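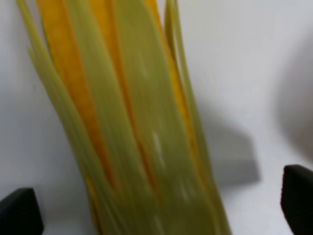
Figura 4.1. Tiras verdes y amarillas, estrechas y curvadas, vistas de cerca.

CAPÍTULO 4
Lo que envuelve y lo que se come: frutos, granos y tubérculos

Pocas cosas enseñan tanta botánica como un mercado de verduras a primera hora de la mañana. Raíces, tallos, hojas, flores, frutos y semillas se venden unos junto a otros, casi siempre con nombres de cocina que no coinciden con los de la ciencia. En este capítulo vamos a poner orden en ese puesto, ¡y verás que el orden es mucho más divertido que el desorden!

En el capítulo 2 estudiamos la flor y sus partes. Te conviene tener fresco el esquema del ovario, porque de él sale casi todo lo que viene ahora.

Al terminar el capítulo serás capaz de:
Distinguir un fruto de un órgano de reserva.
Reconocer las brácteas y explicar su función en el maíz.
Explicar por qué el pepino es una baya para los botánicos.
Situar las yemas de una patata e interpretar lo que indican.

4.1 El maíz, una inflorescencia bien abrigada

El maíz es una gramínea, pariente del trigo y del arroz, y como ellas florece sin pétalos vistosos. Las flores masculinas se agrupan en el penacho que corona la planta; las femeninas crecen más abajo, apretadas en filas sobre un eje grueso. Cada grano maduro es un fruto completo, llamado cariópside, en el que la pared del fruto y la cubierta de la semilla están soldadas. Una sola mazorca puede llevar casi 500 granos, es decir, casi 500 frutos. La próxima vez que comas una, piénsalo.

Alrededor del conjunto se cierran unas hojas modificadas, las brácteas, que en muchos países de América se llaman chala, totomoste o tusa. Protegen los granos de la desecación, de los pájaros y de buena parte de los insectos. Por el extremo asoman los estilos, largos y finos – las «barbas» o «pelos» del maíz –, y cada uno está unido a un ovario. Si a un estilo no le llega polen, su grano no se forma y en la mazorca queda un hueco.

En el huerto escolar de Arkesberg, cuyos datos usaremos a lo largo de la unidad, se sembraron en abril dos bancales de la variedad Hondari. Uno se plantó en una sola hilera larga y el otro en bloque cuadrado. Antes de leer la sección 4.4, intenta predecir cuál dio mazorcas mejor llenas. Una pista: el polen del maíz viaja con el viento.
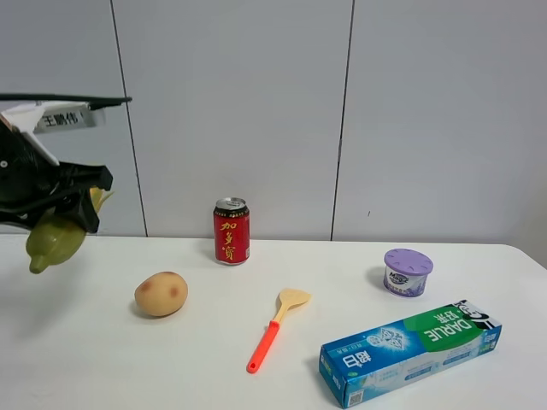 4.2 El pepino, una baya con disfraz de verdura

Llamamos verdura al pepino porque lo comemos en ensalada, pero procede del ovario de una flor y guarda semillas en su interior. Es un fruto, por tanto, y además carnoso. Los botánicos lo incluyen en un tipo especial de baya, el pepónide, junto al melón, la sandía y la calabaza. ¡Toda una familia de gigantes!

El pepino se recoge inmaduro. Si lo dejamos en la planta, la piel amarillea, la pulpa se vuelve amarga o fibrosa según la variedad y las semillas se endurecen. En Arkesberg dejaron sin cosechar un pepino de la variedad Jultholm y contaron después sus semillas: 142. Compara esa cifra con la que obtengas tú en la actividad 2.

Fíjate también en el extremo opuesto al pedúnculo, donde suele quedar una pequeña cicatriz. Allí estuvo la flor.
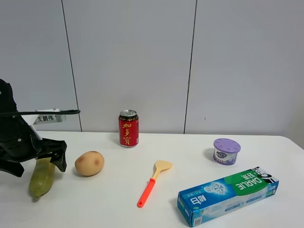

4.3 La patata, un tallo bajo tierra

La patata crece enterrada, y por eso mucha gente la toma por una raíz. Sin embargo, los «ojos» de su superficie son yemas, y las yemas son cosa de tallos. El tubérculo es un tallo subterráneo engrosado y cargado de almidón. Con luz suficiente se pone verde, igual que cualquier otro tallo joven, y conviene no comer esas partes, ya que acumulan solanina.

Para empezar: corta una patata de la variedad Esteban, o de la que tengas a mano, de modo que cada trozo conserve al menos un ojo. Colócalos sobre papel húmedo y anota en el cuaderno qué yema brota antes. Retomaremos tus notas en la sección 4.5, al hablar de la reproducción sin semillas.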